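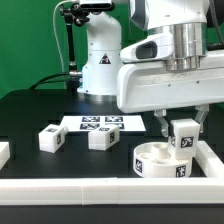

Page 48

## Bench cells and the bits that go with them

Most people come to this page for the arm. The arm is the easy part - you pick one, you argue over the invoice, it arrives in a large box. The Timstead Bench Cell is everything you would otherwise order in eleven separate emails afterward.

Two arm positions share one black tabletop, with a raised white rail along the front and a green backdrop behind. The rail keeps cubes off the floor. It does not keep coffee off the table, and we have stopped quoting for that.

### What to budget for

| Item | Order code | Price |
|---|---|---|
| Tabletop, rails and backdrop | TS-BC | $1,085 |
| Tagged cube set with printed sheet | TS-CU | $48 |
| Round container, tagged outer wall | TS-RC | $30 |
| Articulated overhead mount | TS-OM | $400 |

Arms and grippers are quoted separately, per arm, and will make the table above look charming. If you already own arms, send us the base drawing before you order. We drill to your pattern at no charge the first time.

### Cubes, tags and the container

Cubes are white with rounded edges and carry a black-and-white tag on more than one face, so a tilted cube still has a fair chance of showing one to the camera. The container is tagged on its outer wall as well. It has a raised hub in the middle, and customers planning straight-down drops should allow for it. Several have found it without allowing for it.

The flat sheet has four tags in a two-by-two grid. A cube parked on the edge of the sheet will cover part of it, so plan the starting layout before you plan the software. Replacement sheets ship with every cube order. Please don't laminate them: the glare is impressive.

### Gripper fingers

We supply the cell ready for the Huet two-finger gripper. Other makes fit with the Skilcombe adapter plate, usually in stock, occasionally in a truck. Fingers are a wear part. Put a spare pair on the first purchase order, when everyone is still in a good mood.

### Before you order

- Measure the doorway. The tabletop ships in one piece.
- Leave room behind the bases for connectors and cable loops. Cables always want more table than the drawing gives them.
- One arm now and one later is fine. Both base positions come drilled, and the second gets a blanking cover.
- Arm warning labels stay on, even if they clash with the backdrop.

### Lead times

Standard cells leave the Trostavine warehouse within three weeks. Orders placed in December leave in January, whatever the sales desk told you. Custom rail heights add two weeks and one phone call in which we ask if you really need them.

Prices exclude freight and tax. Spare rail segments are on the next page.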